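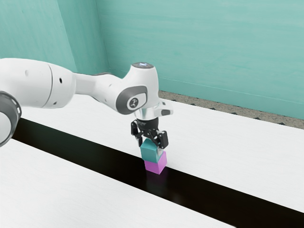

Teal cube on a pink cube, computer rendering.

21 shares 6 comments

Section 3: Placing and focusing your Stallari projector

Updated Tuesday, October 27, 2026

By now the Stallari is out of its box, the power cord is in and you have the remote paired. Great! This section takes you from a blurry glow on the wall to a sharp, square, richly colored picture. It's the most enjoyable part of the whole set-up, so turn the lights down and take your time with it.

If you bought the Bosman ceiling bracket, do steps 1 through 5 on a table first and mount the projector afterward. You will learn a lot about your room that way, and it's much easier on the arms.

3.1 Finding the right spot

1. Hang or unroll the Ferito screen. The bottom edge should sit near eye level for someone on the couch. If you are using a bare wall, pick the flattest one you have and take down any hooks or nails.

2. Set the projector on a firm, level surface facing the middle of the screen. Leave at least 6 inches of open space on each side for the fans.

3. Press the power button once. The light on top blinks white while the lamp warms up, then stays on. The picture will look a bit dull at first – give it a few minutes before you judge anything.

4. Slide the projector forward or back until the picture nearly fills the screen. Don't worry about the last little bit. The zoom ring takes care of that.

5. Turn the zoom ring (the wider of the two rings around the lens) until the edges of the picture land just inside the black border of the Ferito.

CAUTION: Never look straight into the lens while the lamp is on. Keep small children and pets out of the beam path during set-up.

CAUTION: Do not block the rear vents with curtains, books or cables. If the projector gets too hot it will shut itself off and the top light will turn amber. Let it cool for 40 minutes before you start it again.

3.2 Getting the picture square

A picture that's wider at the top than at the bottom means the projector is tilted. You can fix this in the menu, but you'll get a crisper result by moving the projector itself, so try that first.

6. Open Menu > Picture > Test Grid. A white grid appears on a black background.

7. Adjust the two front feet until the top line of the grid runs even with the top of the screen. Clockwise raises the foot, counterclockwise lowers it.

8. Check the left and right edges. If one side is taller than the other, swivel the whole projector a tiny amount toward the shorter side. Tiny really does mean tiny here! A nudge with one finger is plenty.

9. If a slight slant is left over, use Menu > Picture > Keystone and correct it with the arrow buttons. Press OK to save.

NOTE: Keystone goes back to zero when you choose Factory Reset. Write your value in the margin of this page if you think you might need it again.

3.3 Focus

10. Keep the test grid on and stand close to the screen. Have a second person turn the focus ring while you call out "more" or "back." You can do it alone by zooming the grid in with the yellow button and watching from beside the projector, but the two-person way is quicker (and kind of fun).

11. Focus on the center of the grid first, then look at all four corners. If one corner stays soft, go back to step 8.

12. Wait ten minutes and check again. The lens shifts a hair as it warms up.

3.4 Color

The Stallari comes set to Bright, and that's fine for daytime sports with the blinds open. For movies, switch to Evening. You may find it too yellow for the first night or so. Stick with it! Skin tones and shadows look so much better once your eyes adjust.

13. Choose Menu > Color > Evening.

14. Play a movie scene you know well, ideally one with faces and some dark corners. Raise Brightness one step at a time until you can make out detail in the dark parts, then go one step back down.

15. Leave Sharpness at zero. Higher settings draw pale outlines around everything.

16. If you have the Anier app on your phone, tap Save Look to store your settings. The app holds several looks, so you can keep one for games and one for movies and swap between them from the couch.

NOTE: Colors drift slowly as the lamp ages. The on-screen reminder appears at 2,999 hours of use. Order a new lamp then, and repeat steps 13 through 16 once it's in.

Next: Section 4, Connecting speakers and a streaming stick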